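Workshop notebook, Javora floor
July 9, 2019
F. Ametepe

Second week of hand-held work with everyone on the floor at once. Writing this up before I forget, Oriana wants it for the rota talk and Gyu-bin asked for the bit about wrists.

Where we are. Line at Skultico still to be automated for the sorting and tidying jobs, target from them is 4000 usable demonstrations. Usable meaning both hands tracked start to finish, no dropouts. We are nowhere near. Bit-na has the tally, I'm not copying it here.

Changed over to 12 minute blocks with a break between. Before that people just went until they were fed up, and the last part of each run was rubbish, jerky, lots of regrasping. Shorter blocks = slower on paper, but less thrown away. Gil-soo still thinks it's too soft. We'll see.

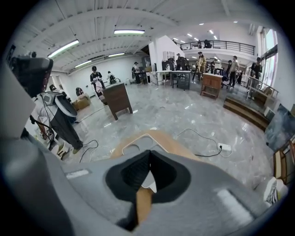
Job roles have gone strange and I want that written down somewhere. Three of the people who came over from the Gindumex packing room were told they'd be "operators". What they do now is closer to teaching, except the pupil is a file. Same cupboard door, same drawer, do it again but a bit more to the left. They are better at it than the engineers, by a long way, becuase they don't stop to think about where the fingers go. With people spread right across the floor, at the dresser, at the cabinet, over by the windows, it's hard for one lead to see who's struggling. Cables too. There's a power strip sitting out on the marble with black leads looping about, and everyone walks looking at their hands. Want tape down or a drop from the ceiling. Asked Yoon for a quote on the ceiling option, no reply yet.

Pay grade: still "operator". Oriana taking this up. My view is it should be a trainer grade, they're being asked to judge what a good grasp is and to bin their own bad ones. That's not operating.

Wrists. Gyu-bin's note says two people sore in the thumb, one in the forearm. Grip force needed on the trigger is too much for all day. Softer spring fitted on one pair, trying it against the old spring. Nobody to do more than 8 blocks in a day untill we know. That includes Gil-soo.

Markers. Most of the dropouts I went through came from the marker not being in view at the start, or lying skewed. New rule, check marker first, then pick up anything. Have put it on the wall sheet.

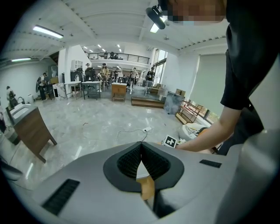
Reaching for the marker card, fabric or padding heap next to it, sink cabinet behind.

Fabric is the worst of the lot, by the way. Hard objects, people agree on what a good pick is after a morning. Cloth, everybody does it differently and everybody is sure theirs is right. Bit-na suggests we let them, and keep the variety. I was against, now half for. If the thing only learns one person's way of lifting a cloth it'll be lost the first time the cloth is folded wrong.

Talk at lunch about what happens after. Fair question and I didn't have a good answer. If the sorting works at Skultico, that's a shift that doesn't need the same number of people. The ones showing it how are the ones who used to do it. One of them said she'd rather be here teaching it than there waiting for it, which I wrote down because I thought management should read it. Oriana says there's maintenance and re-teaching work coming out of this for years. Maybe. I'd like to see it in a contract.

Seated work next. Been asking for this since the first week, standing all day on a hard floor isn't on.
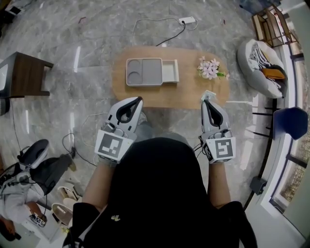 Seated blocks came out steadier, going by the traces. Elbows lower, less shake near the end. Downside is reach, anything at the far side of the table and you're leaning, then the back goes. So: small things sitting, furniture standing, swap over at midday. Gyu-bin to redo the rota on that basis. Chair heights want sorting as well, we've got all sorts and none adjustable apart from the office ones.

Log sheet problem. People fill it in at the end of the day from memory. Found 72 entries with no task name. Not their fault, the sheet is horrible. Make it tick boxes, name at top, one line per block.

To do
- tape or ceiling drop, chase Yoon
- second soft spring pair
- tick box log sheet (me)
- grade letter, Oriana
- rota sit/stand, Gyu-bin
- ask Skultico what they've told their own staff. Really need this one before they come to visit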